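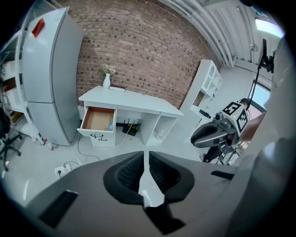 **Leonor Esteves**
Office manager, Fudance (Jestville)

*Last updated Mar 18, 2023*

# The Back Room: Frequently Asked Questions

Most of what follows I have been asked in the hallway, usually while carrying something. If you rent a desk from us, you have the run of the back room, and these are the answers I would have given you if I'd had a free hand.

## Getting in and using the place

### Which room is the back room?

Go past the mailboxes, past the bathroom, and through the door that sticks. If you are looking at a brick wall with a white desk against it and a fridge to the left, you've made it. If you are looking at paint cans, you've opened the closet, and everyone does that the first week.

### Who can use it?

Anyone with a desk at Fudance, plus the people from Boiko upstairs, who share our fridge under an arrangement older than I am here. They pay their part of the electric bill and they rinse things. Please be nice to them.

### Can I book the desk?

No. It's first come, first served, with a limit of 2 hours if somebody else is waiting. We tried a sign-up sheet. People signed up for whole mornings and then didn't come, and the desk sat there looking reserved, like a restaurant table for a couple who had broken up.

### Can I take a phone call in there?

A short one, sure. The brick looks like it ought to swallow sound and does no such thing. Anything said at that wall comes back at you a little louder, and it also gets through to the front. We all know how your mortgage is going, and we're rooting for you.

### Can I hang something on the brick?

Please don't drill it. The landlord has opinions about the mortar, and he holds them for a long time. Adhesive hooks don't grip on brick either, whatever it says on the package. They hold through the afternoon and let go overnight.

## The desk

### What's allowed to live on top?

The vase of flowers, and whatever you happen to be working on. When you go, your things go with you. I am relaxed about many things, but I have watched a desk turn into a shelf before, and it starts with one mug.

### Somebody left a flat dark red thing by the flowers. Is it mine?

If you have to ask, probably not. Anything left on the desktop stays put for 3 days, then moves to the shelves, where it joins a small population of umbrellas and one very good glove.

### Who looks after the flowers?

I do, mostly. If you notice the water getting cloudy, you are warmly invited to change it. Fill the vase halfway from the bathroom tap and wipe the bottom before you set it down. Water rings on a white desk are forever, or until I find the sponge.

You can bring flowers, too. Small bunches do best. Someone once brought sunflowers, and the whole arrangement went over in slow motion during a client call.

### Why is there cardboard in the drawer?

To line it. The drawer used to collect paper clips, pencil dust and a sticky patch that I have chosen to believe was honey. Now, when the cardboard gets grubby, you take it out and cut a new piece. To do it:

1. Empty the drawer onto the desk.
2. Lift out the old liner and use it as your pattern.
3. Trace it onto a flat piece from the recycling and cut slightly inside the line.
4. Drop it in, and press the corners down with your thumb.

If your piece comes out too big, trim it. Folding the extra under gives you a ridge, and every pen you own will roll to the same side.

### What goes in which drawer?

The lined one is for small things you are using right now: pens, tape, the tape measure if it ever comes home. The one underneath, with the black handle, is for paper. Blank paper, I should say. It's no place for your taxes.

### Does the top drawer close?

It does. It closes very well, in fact, and I'd love for more of you to find this out. An open drawer sits at exactly hip height for me and at a worse height for some of you.

### What about the open compartment on the right?

Use it for things that ought to stand upright, such as a small bottle or a can of pens. Caps on, please. Stuff without a lid goes home with you.

## Wi-Fi and power

### Where is the router?

In the cubby under the desk. It's the black thing with antennas pointing up, so it looks a bit like a beetle that has given up. Feel free to look at it. Try not to put your feet on it.

### The Wi-Fi is slow. Can I restart it?

Ask out loud first. Really out loud, in the front room, in words. Then:

1. Wait for the person who yells "Hang on!"
2. Unplug the router and leave it for 30 seconds.
3. Plug it back in and step away.
4. Don't touch it again while it gets going.

Most complaints about slow Wi-Fi come down to one laptop backing itself up. I won't say whose. He sits by the window.

### Can I move the router somewhere prettier?

I've tried. On the shelves, it lost Boiko. On top of the fridge, it lost me. The cubby is the place where the signal reaches everyone well enough to complain evenly.

### Can I plug something into the power strip on the floor?

Laptops and phone chargers are fine. Anything that makes heat is not: no kettles, no space heaters, no hair dryers (it has come up). The strip also doesn't get another strip plugged into it, no matter how short your cord is.

### Could somebody do something about the cables?

They are on my list. I have bought clips, I have bought sleeves, and I have a plan for June that involves an empty afternoon and a podcast. Until then, lift your feet near the desk, and don't roll the office chair across a cord. The wheels catch and the chair stops, but you don't.

## The fridge

### Is there room for my lunch?

Usually. You get one bag or one box per person. Put your name on it, and write it so another adult can read it. "L" isn't a name. We have had three L's and a very tense week about some lasagna.

### How long can food stay?

Cooked food gets 3 days, then it's out. Condiments may stay as long as they have a label and a living owner. I clear the fridge at the end of every month, without sentiment, and the containers go out with what's in them if I don't like the sound they make.

### And the freezer?

Ice trays, ice packs and one frozen meal apiece. If you take the last of the ice, refill the tray. An empty ice tray put back in a freezer is a kind of lie.

### Can I put magnets on the doors?

A few, sure. Keep them small and stay up near the corner, out of the way of the handles. Menus, wedding invitations and passive-aggressive notes all belong on the corkboard in the hall. We have a whole section for the notes now.

### I found a bottle on the floor by the fridge. What do I do?

Pick it up, if you'd be so kind. If it's a drink and it has a name on it, find the name. If it's anything else, read the label before you decide where it belongs, and don't sniff it to find out. The floor isn't storage, though I can see how a person might get that idea from us.

## The shelves

### What's in the white bins?

Supplies, in theory. When we set them up, each bin had a purpose: stationery, cleaning, cables, party things. The cleaning bin has mostly held the line. The cable bin now contains chargers for phones that stopped being made before some of you had phones. Take any you like, and take two if you want to make me happy.

### How do I put something back if I can't remember where it was?

Match it to whatever else is in the bin. If you find sponges, it's the cleaning bin. If you find a birthday candle shaped like a 2, it's the party bin, and you may also have found the candle that Sutton has been asking me for since her son was one.

### Are the cardboard boxes up for grabs?

If it's empty, yes. Break it down if you aren't using it right away, and save a flat piece for the drawer. If it has something in it, it's either on its way to the post office or waiting for me to remember why I kept it.

### How much can the shelves take?

Keep any one bin under 25 pounds. I didn't calculate that; it's what I can get down without making a noise. Heavy bins go low, light ones go high, and paper always weighs more than you think.

## Everything else

### Do I have to put the chair back?

Somewhere near the desk would be lovely. It has wheels and a free spirit, and I have found it in the hallway, in the bathroom doorway and once upstairs at Boiko, where they said it had been there when they came in.

### Who mops?

The cleaners do the floor. They won't move your things to do it, so anything you leave down there keeps its own little island of dust underneath. You can tell a lot about a coworker that way.

### I have a question that isn't here.

Come find me in the front room, or leave a note on the corkboard. If it's about the thermostat, the answer is no.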